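Mug

A mug is a deep drinking cup with a handle, used mostly for hot drinks such as coffee, tea and cocoa. It holds more than a teacup and is normally used without a saucer. Most mugs are straight-sided or slightly rounded, with walls thick enough to slow the cooling of the drink.

Early mugs were made from wood, bone or shaped clay. Handles were added to clay vessels in many regions, and the potter's wheel made rounder bodies and thinner walls possible. Metal mugs came later; they lasted well but could burn the lips. Glazed ceramic became the usual material once large kilns made it cheap.
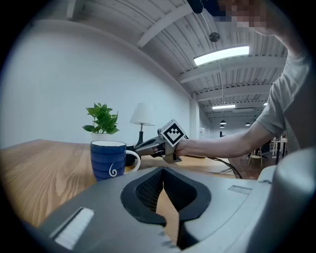

Anong Nakpan
Contributing editor, household objects

Ceramic mugs are formed by throwing, pressing or slip casting. In slip casting, liquid clay is poured into a plaster mold, which draws water out and leaves a firm shell. The handle is often made separately and joined with slip before firing. Decoration may be painted, printed or cut into the body — horizontal ribs are common, as are rims in a contrasting color.

The Plamlow pottery in Mevville was a typical small producer. At its height it employed 178 people and fired 2,000 mugs in a single kiln load. Its pattern book lists 6 handle shapes, most of them variations on a plain loop. The works closed when its clay pit flooded, and the molds were sold to the Nevier company, which kept the loop handle in production.

Mugs are also collected. The Wilczyńska collection, held in the former Plamlow showroom, contains 2,394 pieces, including shaving mugs and children's mugs. It is open to visitors from April to November.

See also: Beaker, Stein, Tankard, Teacup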